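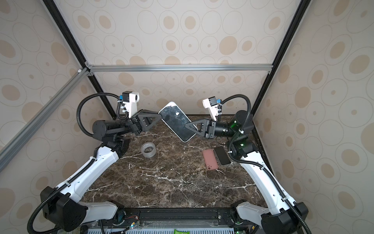 Two-Arm Chores: Frequently Asked Questions

Search the Jonach help pages Enter keyword Go

Updated June | By the Stivberg bench team

Can the arms put a phone in its case yet?
Sometimes. The Atov controller handles picking up, turning and handing over well enough for daily bench use. Pressing a soft case over all four corners is harder, and a person should check the fit.

Why use two arms for such a small job?
One arm holds while the other pushes or peels. With a single arm the phone needs a clamp, and the clamp has to be changed for every model.
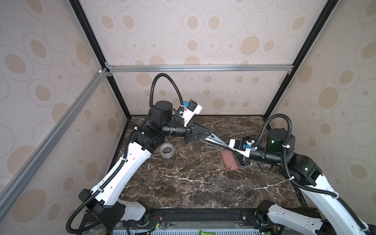 The cost is planning time. Both grippers share a small space, and the controller slows them when the tips come within 2 inches of each other.

What about packing tape?
Moving a roll is routine. Finding the loose end of clear tape is not supported in version 7.

Does a dark screen confuse the wrist camera?
It can. Glossy glass reflects the camera and the lights, and the software may read a reflection as an edge. Lower the lamps to 70 percent and run the Honkanen calibration again.

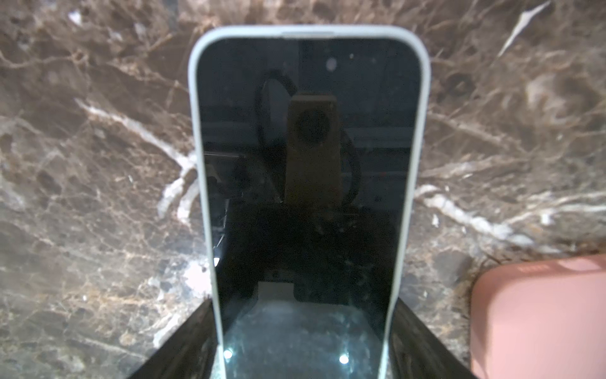
Wrist camera view: phone in a pale case, held by both sides, screen off.

Can I run it unattended?
No. Stay within reach of the stop button. The longest supported run is 26 cycles.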